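Ticket: Season finale of "Hindier" plays with the wrong subtitles, then the wrong ending
July, by Lies Van der Linden 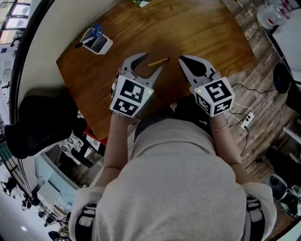 Symptoms

Finale of season 2, streamed on Climby through the living room TV. For the first 13 minutes everything is fine. Then, when Matić walks into the harbor office and finally opens the letter, the subtitles start running ahead of the picture. They run far enough ahead that I learned who had sold out the sister while she was still on screen pouring him a coffee. I have waited two seasons for that scene. I got it in white text over a shot of a kettle.

Second symptom, possibly related: the episode stops before the last scene and offers me a baking show.

Expected behavior: I find out who did it when Matić does.

Steps tried

Restarted the app. Subtitles still early. Matić still shocked, me less so.

Signed out and back in. Climby forgot my language settings and greeted me with a dubbed version in which Matić sounds like a man selling gutters. Switched back to the original audio. Subtitles still early.

Cleared the cache. This also cleared my watch history, so the home page now thinks I might enjoy starting Hindier from the beginning. I might, but not tonight.

Turned subtitles off. Works as described. Unfortunately half the harbor plot is in a language I don't speak, and the sister only ever says important things in that half.

Tried it on my laptop. Subtitles on time! Picture froze at the letter. I could hear the whole conversation and see one eyebrow.

First reply from support

They asked me to check my internet connection. I did. It's fast enough to deliver the baking show in perfect condition. They also asked if the problem happens with other titles, so I watched parts of three other shows, and it doesn't. One of them was quite good and I'd like that noted somewhere.

They then closed the ticket as solved. I reopened it.

Second reply from support

This one came from a person who had clearly watched the show, and things picked up. She asked which cut I was seeing: does the ferry leave before or after the phone call? In mine it leaves before. She said that's the broadcast cut, which has the shorter ending. Climby is supposed to carry the long cut, and the subtitle file belongs to the long one. The broadcast version drops a stretch of 90 seconds at the harbor gate, and the text doesn't know that and keeps its own time.

That doesn't quite fit, I wrote back. If my picture is the one with a piece missing, the subtitles should lag after the gate. Mine are early. She went away to look and came back four hours later to say that the file had been shifted by hand when somebody noticed the lag, and shifted too far. So there were two mistakes, and the second was made by someone trying to help.

It also explains the baking show. The broadcast cut ends on the ferry. The scene everybody is arguing about on the Brarkivus forum, with the sister in the doorway and the coat that may or may not be her father's, is only in the long cut. There's a thread there with about 150 posts on the coat alone, and I had been reading it for a week under the impression that these people were making it up. I apologize to the coat people.

Workaround (from her, tested by me)

1. Remove Hindier from your list.
2. Close the app on every device, including the tablet you forgot about.
3. Open the show from search and pick episode 6 from the season page. Don't use "Continue watching", it remembers the old cut.
4. Check the ferry. If it's still at the dock when the phone rings, you have the right one.

Worked on the TV on the second try. On the laptop the picture still sticks at the letter, so I've left that as a separate ticket.

Status

Subtitles: fixed on TV. Ending: present. Laptop: open.

Request for whoever reads these: please take the season 3 teaser off the show page, or at least stop it from playing by itself while people are following step 3. It opens with Matić and the sister in the same boat, laughing. I was on my way to find out if she lived.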